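Stellau Striped Utility Cloth, pack of 4

Reviewed 16th October

The Stellau is a flat-woven household cloth sold for drying and wiping in kitchens and bathrooms. I bought the pack in May and have used the cloths in one small bathroom only, on the basin, the faucet, the glass shelf and the plastic soap dishes. No kitchen use, so nothing below applies to grease.

Construction. The weave is plain and fairly tight, with a narrow turned hem on all sides. Stitching on three of the cloths is still sound. On the remaining one the hem opened at a corner after a hot wash and had to be resewn. The fabric is stiff when new and sheds a little lint until it has been laundered. Wash them before first use; the label does not mention this.

Soap dishes. Molded plastic is the harder test, because soap film dries into the corners and around the drainage holes. Used damp, the Stellau removes film from flat surfaces in two passes. Folded into quarters it is firm enough to press along a rim without bunching up. Drainage holes are another matter - the folded edge is too thick to enter them, and a cotton swab or old toothbrush is still needed.

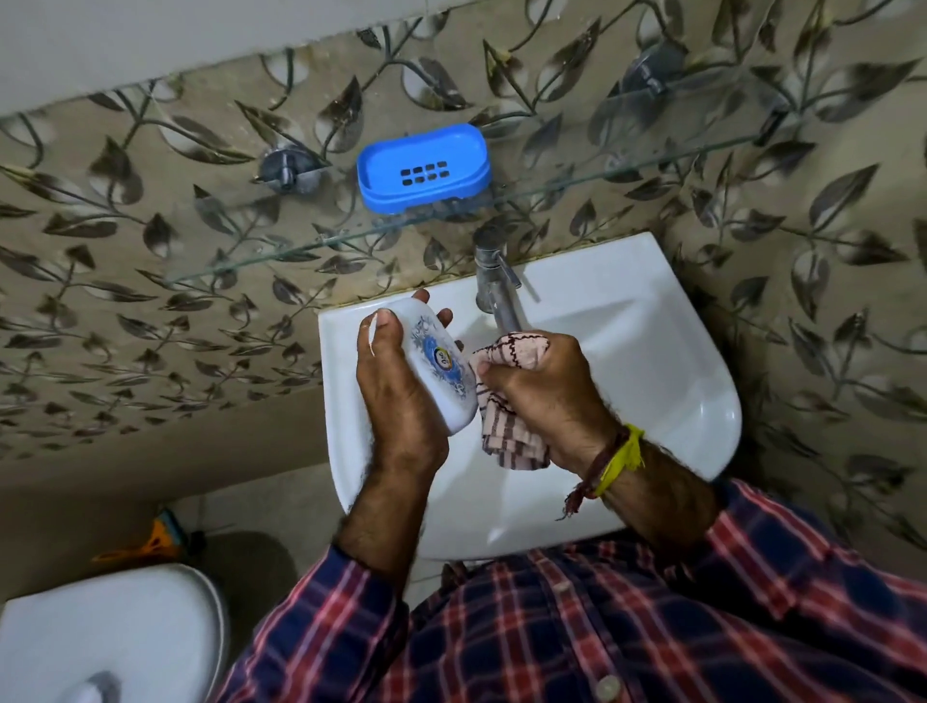

Undersides deserve the same attention as the top, particularly on a printed dish. I was concerned that the weave might be coarse enough to scuff the printing. So far I see no loss of color on mine, though I use no powder cleaner and light pressure.

Chrome and glass. Results on the faucet are good with a dry cloth and poor with a damp one, which leaves faint streaks. On the glass shelf it streaks either way. The Vogler microfiber I used previously is clearly better here, and I have gone back to it for glass.

Joints and seams. The cloth does not reach into the line where the basin meets the tile. A narrow brush does that job, and the cloth is useful only for lifting what the brush loosens.

Drying time. Hung over a rail with the window shut, a wrung-out cloth is dry by the next morning. Left folded on the basin it stays damp and starts to smell. Storage is therefore flat or hanging, never folded wet.

Verdict: recommended for ceramic and plastic, not for glass. I would buy the same pack again if the hems were double-stitched.

Neville Pickering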